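Category: Robotics / Manipulation / Methods notes

4.2 Sorting into two baskets

I want to slow down on this part, because it's where most of our arguments happened, and where the method looks the least like what Dolores Haverford and I wrote down in the May proposal. The original plan was a single pick-and-place policy with a text prompt for each item. It worked fine in the simulator (Bornirik, see Section 3.1) and then fell on its face on the bench. Arms went to the right neighborhood, hovered, and closed on air!

What we run now splits the job in two. The first part, which we call the chooser, looks at the head camera view and decides on one item and one destination basket. The second part, the mover, gets only that choice plus both wrist poses, and it has no idea what a "fruit" or a "bathroom thing" is. I was skeptical. Marjatta Laitinen had been pushing for this split since the start and I kept saying we'd lose information at the handoff. We do lose some, but the mover trains so much faster without the language in there that I stopped complaining pretty quickly.

For training we collected 242 teleoperated episodes on the two-arm setup, all of them with the same pair of wicker baskets on the same black cloth. One basket is for personal-care and household stuff, the other for play food and drinks (Figure 2). Keeping the baskets put was a deliberate choice. We wanted the variation to come from the items and how they land, and we left moving baskets for Section 5.

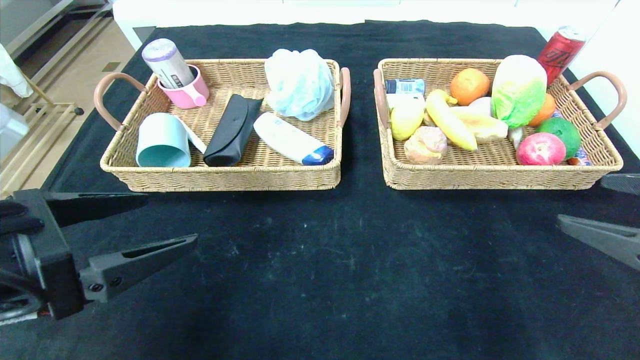 Figure 2. The two-basket bench from the head camera, with household items in the left basket and play food and drinks in the right. Parts of both grippers are in view.

Each episode was labeled after the fact with the item name, the arm used, and the moment the fingers first closed. That last label was a pain. Two of us would watch the same clip and pick different moments, so we ended up writing a small script called Tromum that proposes a moment from the gripper width signal and lets a person nudge it. It saved us a ton of time, and it's in the code release along with everything else.

The evaluation was 1000 single-item trials, spread over both arms. A trial counts as a success only if the item ends up in the correct basket and stays there until the arm is back home. Rim balancing doesn't count, and neither does a drop that bounces in after hitting the other basket (yes, we had to write a rule for that). If the chooser names the wrong item but the mover places it properly, we score the mover as correct and the chooser as wrong, and we report the two separately in Table 3.

The biggest surprise for me was soft items. I'd expected mesh sponges to be the easy ones, something you can grab from any side, and they turned out to be the items where the two annotators disagreed most about when the grasp began. The mover seems to have picked up that same indecision: it closes, opens a little, and closes again. We tried cutting the training clips 30 frames earlier, and the double squeeze mostly went away for sponges but came back on squeeze tubes. I don't have a good explanation yet. Marjatta thinks it's the width signal, Dolores thinks it's me and my labels, and the relabeling run that should settle it was still going on 30th October, when we froze the numbers for this version.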